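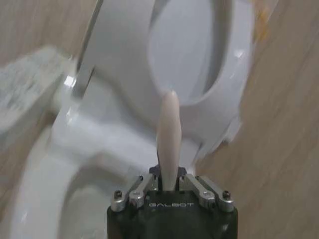 How often do you really need to clean a bathroom that barely gets used?

Posted by Skurkley in Home & Cleaning

We moved into our place in November and it came with a second bathroom downstairs. White toilet, glass shower, tan wall panels with a streaky grain. We use it maybe twice a week, so I figured it would stay clean by itself. Nope! There's a ring in the bowl every time I lift the seat, and the glass goes cloudy even though I swear no one has showered in there. I've spent 20 bucks on sprays already and my spouse says I'm wasting money. What do you all do, and in what order? Also, is vinegar OK on the panels? I don't know what they're made of.

Thaweesak

Ring first. Water that sits in the bowl leaves minerals behind, so a bathroom you hardly use can get a worse ring than a busy one. Flush it every couple of days, even if no one's been in there. Once a week put the seat up, squirt cleaner under the rim, go do something else for a bit, then brush. Wipe the underside of the seat too, and the hinges – that's where the smell hides.

For the glass I do equal parts white vinegar and warm water with a microfiber cloth, top to bottom, both sides. 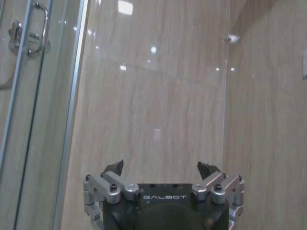 Dry it with a second cloth or you'll be looking at streaks every time the ceiling lights are on. Go around the handle and any metal strips with an old toothbrush, then rinse, as vinegar left sitting on chrome can dull it. I'd keep it off your panels until you know what they are. If they're real stone it can etch them. Plain dish soap and water is fine, and try a low corner first.

Drirndale

bleach. done. my aunt had 256 square feet of bathroom and that's all she used

Javano

Please don't pour bleach in there if you've just used vinegar, the fumes are nasty. Pick one and rinse really well before you ever switch.

I agree with the rest of what Thaweesak said. I'd add the outside of the toilet, which everybody forgets (me included, for years). Dust settles along the tank and down the side by the wall, and if the air is damp it turns into a sort of gray paste.
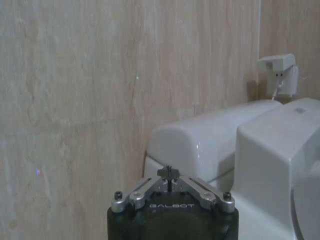 The tank and the wall next to it, easy to miss

A damp cloth with a drop of dish soap gets it off. Spray the cloth and keep the spray away from any buttons. I do mine when the trash goes out, so it's a habit now and takes me less time than the dishes.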